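Grullix put out a live session in August and I have been playing it most evenings. It's four songs, recorded in an old feed store outside Henville, with two guitars, a small drum kit and no keyboards at all. If you only know them from Cludbridge, which is mostly keyboards, it takes a couple of songs to adjust.

The session opens with "Arruda," the long one that closes the album. They've cut it down to four minutes and moved the quiet verse to the front. I didn't like that on first listen. The album version takes its time getting to that verse and I thought the wait was the point. After a week I came around. The singer stays low through the whole first half, and when the drums come in they're played with brushes, so the song never gets as loud as you expect.

The second song is a B-side I had to look up. The third is the single, slower than usual and a full step down.
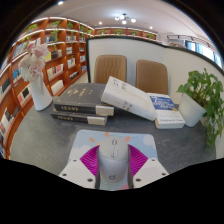 A reader going by Tapedeck wrote in to say the single has been played in the lower key since the spring tour, and that the session version is still faster than what they did on stage. I missed that tour, so I'll take the correction. Tapedeck also thinks the drums are too far back in the mix, and there I disagree. On headphones they sit right where I want them. On my kitchen speaker they do get lost – but so does most of the bass.

The last song is new. It has no title on the session page, just "Untitled (Henville)." It runs a little under three minutes and has one chord change that I keep going back for, right before the second chorus. Someone hits a wrong note near the end and they left it in. I hope that stays if they record it properly.

There is a vinyl pressing of 1000 copies, numbered by hand on the back. I ordered one the morning it went up and got number 668. The sleeve is plain brown card with the song titles stamped on it, and my stamp is crooked. The record itself is quiet and flat, which I can't say for my copy of Cludbridge. That one has had a tick on side two from the day I opened it.
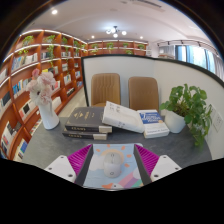
Shipping was slow. Mine took three weeks, and the first tracking number didn't work. The label answered my email the next day and sent a new one, so no complaints there. If you don't need the record, the download is the same four songs and costs less than half as much.

They're playing one show in Henville this fall, in a hall that holds 386 people. Tickets went up at 10 a.m. and I got two in the balcony. I've sat up there before and the sound is better than on the floor, though you can't see the drummer from the left side. I'll post the set list afterward if I remember to write it down.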